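The numbers behind the sports precinct

Anyone with a kid in junior sport has had the Proltari flyer by now. It came home in school bags in May, it was taped up at the rink, and the basketball club sent it out twice. Proltari wants to take over bookings, registration and scorekeeping for every youth league that uses the Fletasow fieldhouse, and the leagues are being asked to say yes before the fall season opens.

I have read the flyer, the longer proposal behind it, and the question-and-answer sheet that was supposed to settle everybody down. I am not settled.

Start with the price. The flyer says registration will be "as low as" $141 per player. The proposal, on its ninth page, says $141 is the rate for an eight-week house league with no playoffs. A full season of soccer or volleyball is $200. Add the facility charge, the one-time account fee and the jersey deposit, and a first-year family with one child in volleyball is looking at $317 before anybody has bought knee pads. Last year the volleyball club charged less than $200 all in, and that included the jersey and a hot dog at the windup.

Proltari's answer is that the old price was never the real price, as the clubs were leaning on free labour and a cheap deal for gym time. Fair enough. They were. But the gym time deal was with the municipality, it had years left to run, and I can't find a line in the proposal that says what happens to it. If it disappears, I'd like to hear that from somebody before the vote.

Then there is the claim about participation. We are told that centres using the system saw "up to 1,000 new players" in a single year. Up to. Which centres? New to the sport, or new to the database? When Grusik brought its own system into the minor hockey association a few seasons back, every child had to be entered from scratch, and for one glorious winter the annual report showed hockey was booming. The ice was no busier than it had been. There were kids who'd played since they were four listed as first-timers. I asked Proltari by email how it counts a new player and got a link back to the flyer.

The scorekeeping bothers me less, though I notice I'm in the minority at our end of the bleachers. Live scores on your phone are pleasant if you are stuck at work, and the paper sheets did go missing. What I don't care for is the ranking page. Under-nines would have individual statistics visible to any account holder, meaning every parent in the league. The sheet says this is "a feature that can be discussed." Discuss it, then, and have it switched off in writing. Seven-year-olds do not need a points-per-game average, and their fathers certainly don't need one to wave at a coach.

Coaches, by the way, have hardly been asked. The two I spoke to after practice had both heard they would be getting tablets. Neither had heard that attendance and playing time would have to be logged on them by nine o'clock the same night, or the team gets flagged. It's on page fourteen. Most of our coaches have a job in the morning and a gym bag to empty.

I'm not arguing for the old way across the board. Two teams showed up for the same court three times last winter. Refunds took forever. The website still lists a lacrosse program that folded. A decent booking calendar would fix the first of those and costs a good deal less than what's on the table. The Mushi soccer league across the river bought just a calendar, kept its own registration, and as far as I can tell from watching them play on Saturday-style schedules with no mix-ups, they're managing.

What I'd want before my club puts its hand up: the full fee for every sport on one page, the status of the gym agreement, a one-year term in place of the five on offer, and a way out that lets us keep our own records when we go.

The information night is at 7 p.m. in the upstairs room at the fieldhouse. Bring the proposal along, as the flyer won't get you far. Copies are at the front desk, and you may have to ask for one.

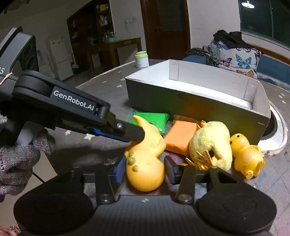
A toy dinosaur on a star-print cloth.

Other notes: skate exchange bins are open again at the rink, and goalie gear is especially welcome. The under-thirteen girls are short two players for the fall, no experience needed. Water bottles left in the change rooms go to the lost and found behind the canteen and are cleared out at the end of each month.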